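공간 정리·의자 배치 단기 근무자 모집 (Mota 작업실)

모집중 / 단기 / 초보 가능

Mota 작업실에서 같이 정리해주실 분 구합니다. 급하게 올리는 거라 글이 좀 두서없어요. 양해 부탁.

하는 일 먼저 씁니다. 의자 옮기기, 테이블 치우기, 상자 풀고 다시 싸기, 선반 채우기. 그게 거의 다예요. 사무직 아닙니다. 앉아서 하는 시간 별로 없음. 의자가 많은데 앉을 시간이 없는 일이라고 보시면 됨.

저희는 Selura라는 이름으로 중고 사무가구를 받아서 닦고 손보고, 작은 회사나 공부방, 모임공간에 세트로 넣어주는 일을 합니다. Mota는 그 작업실 이름이고요. 창고 겸 연습실 겸 전시장 비슷하게 씁니다. 이번에 Hundstead 쪽 물량이랑 Clorkcombe 쪽 물량이 겹쳐서 손이 모자라요. 두 군데 합쳐서 의자만 164개. 테이블은 별도.

기간은 2019년 5월 한 달. 잘 맞으면 11월에 한번 더 부릅니다. 11월 건은 아직 확정 아니라서 약속은 못 드려요.

[근무 내용]

의자 배치
- 등받이 잡고 밀어서 테이블에 맞춰 넣기. 간격 맞추기
- 바퀴에 낀 머리카락, 테이프 제거 (이거 은근 오래 걸림)
- 높이조절 되는지 앉아보고 확인. 안되면 빨간 스티커
- 메쉬 등받이는 손으로 세게 누르지 말것. 늘어납니다

테이블 정리
- 위에 있는거 다 내리고 마른 걸레, 젖은 걸레, 다시 마른 걸레 순서
- 배선 구멍 안쪽까지. 먼지 뭉쳐있는 경우 많음
- 상판 긁힌 거 발견하면 표시만 해두기. 직접 손대지 마세요
- 끝나면 소품 올려서 세팅 (화분, 상자, 그런거)

분류·포장
- 음료수병, 캔, 휴지, 천 같은 잡동사니 종류별로 나누기
- 버릴 거 / 둘 거 / 물어볼 거 세 묶음. 애매하면 무조건 물어볼 거
- 종이상자 접고 펴기. 테이프 두 줄

주로 쓰는 의자는 검은 메쉬 사무용 의자, 테이블은 흰색이랑 진갈색 상판. 작은 흰 사각 테이블은 연습용으로도 씁니다. 첫날엔 이 테이블 앞에서 의자 넣고 빼는 것부터 해봅니다.

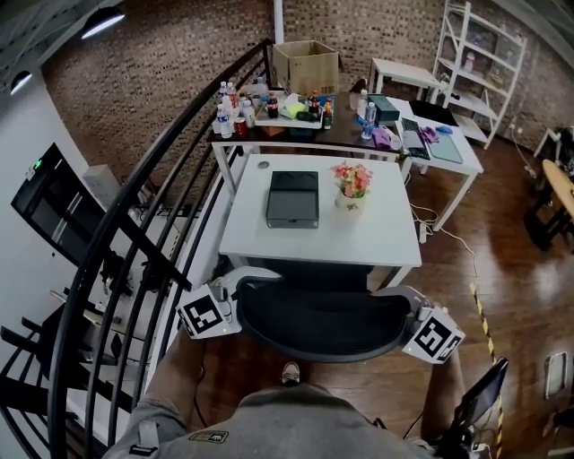
작년에 했던 사람인데 의자 넣는 거 쉬워보여도 하루종일 하면 손목 와요. 등받이 윗부분을 양손으로 잡고 몸으로 미는 게 훨씬 편합니다. 팔로만 하면 다음날 숟가락 들기 힘듦. 그리고 양말 두꺼운 거 신고 가세요, 많이 걷습니다.

네 맞습니다. 감사합니다. 손목 약하신 분은 지원할 때 꼭 적어주세요. 분류·포장 쪽으로 넣어드릴 수 있습니다. 적었다고 떨어뜨리지 않아요. 근데 안 적고 오셔서 이틀만에 못하겠다 하시면 저희도 곤란하고 본인도 고생입니다.

[작업 순서]

대충 이렇게 돌아갑니다. 날마다 조금씩 다름.

오전. 들어온 물건 확인. 상자 풀기. 테이블 위 비우기부터. 테이블이 안 비면 아무것도 시작이 안돼요. 긴 테이블이 제일 문제인데 다들 마시던 거 올려놓고 가서 오후만 되면 음료병 천지입니다. 본인 음료는 이름 쓰기. 이름 없는 병은 점심 때 다 치웁니다.

점심. 한 시간. 밖에서 드셔도 되고 도시락도 됨. 전자렌지 있음. 냄새 심한 건 문 열고.

오후. 의자 점검이랑 배치. 한 줄 놓고 뒤로 물러나서 보고, 삐뚤면 다시. 줄자 쓰지만 마지막은 눈으로 봅니다. 등받이 높이가 들쭉날쭉하면 아무리 간격이 맞아도 지저분해보여요. 그래서 높이 먼저 맞추고 그다음 간격. 이 순서 바꾸지 말아주세요.

마감 전. 바닥 쓸기, 상자 벽쪽으로, 선반 정리. 나무 바닥이라 의자 끌면 자국 남습니다. 바퀴 굴리는 건 괜찮고 다리 있는 테이블은 둘이 들기. 혼자 끌지 마세요 제발.

[점검표에 적는 것]

의자 한 대당 종이 한 장. 칸이 작아서 글씨 크면 불편합니다.

등받이: 메쉬 찢어짐, 늘어남, 프레임 금
좌판: 얼룩, 꺼짐
기둥: 높이조절, 흔들림
바퀴: 잘 구르는지, 빠진 거 있는지
기타: 냄새. 진짜로 냄새 칸 있어요

등받이는 앞에서 한번, 뒤에서 한번, 그리고 꼭 아래에서 올려다보기. 서서 보면 멀쩡한데 밑에서 보면 프레임에 금 간 게 보이는 경우가 있습니다. 불빛 등지고 보지 말고 형광등 쪽으로 두고 보면 메쉬 늘어난 부분이 티가 나요. 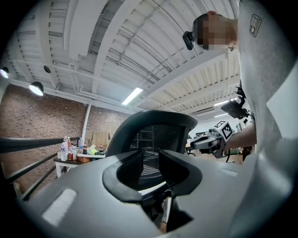 의자 등받이와 작업실 천장. Mota

천장이 철판이라 비오는 날은 소리가 꽤 큽니다. 예민하신 분 참고. 음악은 틀어도 되는데 한 사람만 틀기. 이어폰은 한쪽만. 무거운 거 옮길 때 뒤에서 부르는 소리 못 들으면 위험해요.

[조건]

인원: 20명 (배치 쪽이 더 많음. 포장은 적게 뽑아요)
기간: 한 달. 중간 합류는 둘째 주까지만 받음
시간: 오전반 / 종일반 선택. 오후만은 안됩니다. 인수인계가 안돼서
장소: Mota 작업실. 마지막 주는 Hundstead 현장 납품 동행 있음 (희망자만)
급여: 시간제. 금액은 면접 때 서면으로 드립니다. 오전반 종일반 시급 같음
교통비: 하루 4,000원 별도. 영수증 필요없음
식대: 종일반만
보험: 다 들어드립니다

시급 왜 안 쓰냐고 물어보시는 분 많은데 현장 동행 하시는 분이랑 안 하시는 분 계산이 달라서 표로 드려야 돼요. 숨기는 거 없습니다. 전화 주시면 바로 말씀드려요. 문자도 됨.

[이런 분]

- 서있는 거 괜찮으신 분
- 물건 제자리에 두는 거 좋아하시는 분 (이게 제일 중요합니다)
- 모르면 물어보는 분
- 시간 지키는 분. 늦으면 미리 문자만 주시면 됨

경력은 안 봅니다. 이사짐, 행사 세팅, 매장 진열 해보셨으면 편하실 거예요. 가구 지식 없어도 됨. 나이 상관없는데 만 18세 이상. 외국분도 됩니다. 점검표는 한글이지만 칸이 정해져있어서 동그라미 가위표만 치면 되고 특이사항은 말로 해주시면 옆에서 적어요.

둘이 같이 지원하셔도 됩니다. 다만 같은 조로 묶어드린다는 보장은 없음.

[작업실 얘기 조금]

안에 흰 벽 쪽이 있고 벽돌 벽 쪽이 있습니다. 흰 벽 쪽은 의자 배치 연습하고 점검하는 자리. 벽돌 벽 쪽은 물건 쌓아두는 자리인데 흰 철제 선반이랑 상자가 거기 있어요. 처음 오시면 벽돌 쪽이 정신없어 보일 겁니다. 그걸 줄이는 게 이번 일의 절반입니다. 상자에 뭐 들었는지 겉에 안 써있는 게 많아서 하나씩 열어봐야 해요. 열었으면 매직으로 크게 쓰고 닫기. 윗면 말고 옆면에 쓰기. 쌓으면 윗면은 안보이니까요.

난간 있는 쪽으로는 물건 기대놓지 마세요. 의자 등받이도 안됨. 굴러갑니다.

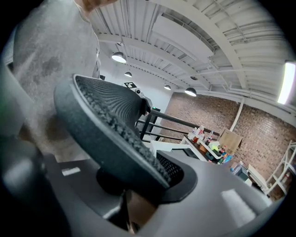
쌓는 높이는 가슴까지. 그 위로 올리면 내릴 때 다칩니다. 무거운 상자가 아래, 가벼운 게 위. 당연한 얘긴데 급하면 다들 거꾸로 쌓아요. 선반 맨 아래칸은 공구랑 바퀴 부품 자리로 비워두고, 소품은 눈높이 칸에. 화분 같은 건 눕히지 말고 세워서.

부품 목록이 1,874번까지 있습니다. 외울 필요 전혀 없고 번호표 보고 찾으면 됨. 나사 한 봉지도 번호가 있으니까 바닥에서 주운 나사는 주머니에 넣지 말고 접시에 담아주세요. 집에 가져가시는 분 꼭 있음 (일부러는 아니시고).

[준비물]

편한 운동화. 슬리퍼 샌들 안됩니다
긴바지 추천. 위는 반팔도 괜찮아요
물통
머리 긴 분은 묶을 것

장갑, 걸레, 테이프, 매직은 저희가 드립니다. 장갑은 손바닥에 고무 있는 거. 사이즈 작은 거 금방 떨어지니까 손 작으신 분은 첫날 미리 말씀하세요.

[지원 방법]

문자나 메일. 양식 없음. 아래만 적어주세요.

이름
오전반인지 종일반인지
배치 / 포장 중 희망
들기 힘든 부위 있으면 (허리, 손목, 무릎 등)
Hundstead 동행 할지 말지
가능한 시작일

자기소개서 안 받습니다. 사진도 필요없어요. 이력서 있으면 보내셔도 되는데 안 읽을 수도 있음.

보내시면 이틀 안에 답장 갑니다. 안 되신 분께도 문자 드려요. 혹시 이틀 넘게 답 없으면 빠뜨린 거니까 한번 더 보내주세요.

면접은 짧게, 작업실에서. 와서 둘러보시고 의자 몇 개 옮겨보시고 결정하시면 됩니다. 그날 안 맞다 싶으면 그냥 가셔도 돼요. 면접 오시는 분도 교통비 드림.

[자주 물어보시는 것]

주차 — 자리 적음. 먼저 오시는 분부터. 자전거는 안쪽에 세우셔도 됩니다.

여름에 더운가 — 환기는 되는데 오후엔 좀 더울 수 있음. 선풍기 있어요.

의자 사갈 수 있나 — 끝나고 납품에서 빠진 것 중에 됩니다. 일하신 분 먼저 고르게 해드려요. 빨간 스티커 붙은 건 안 팝니다.

중간에 그만둬도 되나 — 됩니다. 이틀 전에만 말씀해주세요. 일하신 만큼 다 나갑니다.

Clorkcombe 현장도 가나 — 거긴 저희 직원만 갑니다. 건물 출입 등록이 따로 있어서요.

아이 데리고 가도 되나 — 죄송하지만 안됩니다. 바퀴 달린 게 너무 많아요.

하루만 해볼 수 있나 — 면접날 체험 정도는 되는데 하루짜리 근무는 이번엔 없어요.

자리 차면 제목에 마감이라고 바꿔놓겠습니다. 안 바뀌어 있으면 아직 뽑는 중이니까 편하게 연락주세요. 포장 쪽은 좀 일찍 찰 것 같고 배치 쪽은 여유 있습니다. 전화는 오후 늦게가 잘 받아요. 오전엔 상자 뜯는 소리 때매 못 들을 때 많음.

Selura / Mota 작업실 담당자 드림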